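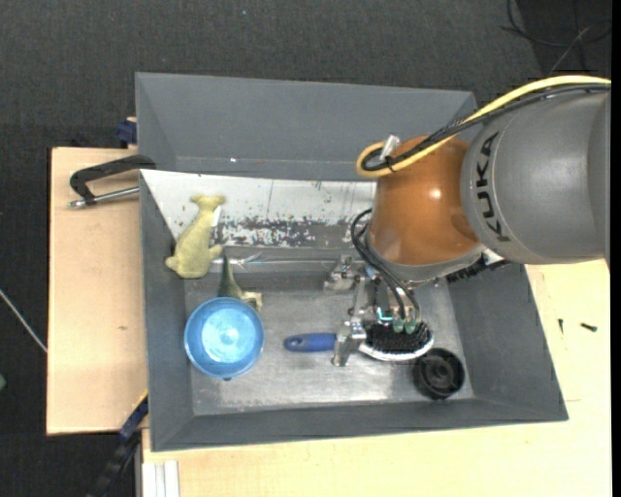
Pratent Guesthouses opens its second house in Jollville

Jollville, 2022-07-12. Pratent Guesthouses is pleased to announce the opening of Kumarasinghe House, a small guesthouse on the river side of Jollville. It is the second house of the company, after Pledbridge, and it started to receive its first guests in June.

Kumarasinghe House has 15 rooms on two floors. All rooms have a private shower, a desk, free wireless internet and a window that can be opened. Four of the rooms on the ground floor are prepared for guests who use a wheelchair, and two family rooms have space for an extra bed or a baby cot. The cot is free of charge, but we ask that it is requested at the time of booking.

The house stands 300 meters from the railway station of Jollville. Guests who come by train can walk along Station Road and turn left after the post office. For guests who come by car there is parking in the yard behind the house. The parking cannot be reserved, and large vans should use the public parking by the river.

Breakfast is served every morning in the garden room from half past six, and it is included in the price. Guests who leave before this hour can order a breakfast bag at the reception the evening before. There is no restaurant in the house for dinner, but a shared kitchen is open for all guests until eleven in the evening.

Before the opening, the building was a music school for many years. Pratent has kept the old staircase and the tall doors, and the former concert room is now the lounge, with books, board games and the school piano. The piano may be played until nine.

During the summer, guests who stay three nights or longer in Kumarasinghe House can have one night in the Pledbridge house for half of the price. The offer is valid for bookings made directly with us, by telephone or at the reception of the two houses.

Check-in is from 2 p.m. and check-out is until eleven in the morning. Luggage can be left at the reception on both days.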